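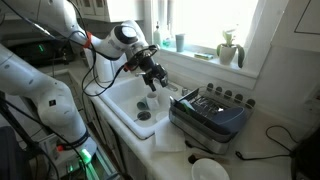

Umholm relay, planning notebook
June, Sunday, 9:40 pm

Route check for the Zomidbridge leg done on foot this morning with Rocío. She ran it. I ran it the way a sofa is carried upstairs.

Leg 3 now goes over the bridge and turns left at the chapel, where the old map had us turning right into a field with a bull in it. The bull is still there. New distance to the handover is 133 meters longer than last year, so leg 4 has to give some back or the total is off and the club statisticians (Hugo) will write to me again.

Handover at Collado: the gravel lot is too narrow for two teams side by side. Tried it with chalk lines. If the incoming runner stays on the wall side and the outgoing one stands past the drain, it works. If either of them is excited, it doesn't. Widen the box to the second lamp post and ask the bakery about their van.

Bibs. The printer sent 300 bibs and 300 safety pins. Hugo Iglesias believes one pin per bib is "minimalist." Ordered more pins. Also, bibs came back with the team letter under the number, in gray, at a size suited to ants. Marshals will have to read them at dusk. Have asked for a reprint of the anchor leg only, 100 bibs, letter on top, black.

Headlamps: required from leg 5 on. Last year's rule said "after dark," which led to a long talk at Humadard about what dark is. The rule now says leg 5. End of philosophy.

Water at Humadard. Rocío Casado wants the table before the climb, I want it after. Her argument is that people drink before a hill. Mine is that people sit down after one, and might as well do it next to water. Trying hers on the practice run and will report back fairly, whatever it costs me.

Timing chips: tested the strap on the ankle and on the wrist. Ankle reads every time at the mat. Wrist reads if you run past like a man dropping his keys. Ankle it is. Swap at the handover took far too long with the buckle, so we're going to velcro. R. can do it without stopping, I needed a bench.

Still open:
Parking at the finish, same as every year.
Does the four-person team rule allow a runner to do two legs back to back? I say yes. The rules say nothing. Hugo says he'll look into it, so that's August.
Sweep bike needs a rear brake before the descent into Umholm. It has a bell.

Left knee sore, noted for science. Rocío's knees fine, also noted, with less enthusiasm.

Next: practice run of legs 3 to 5, evening start, headlamps on. Bring chalk.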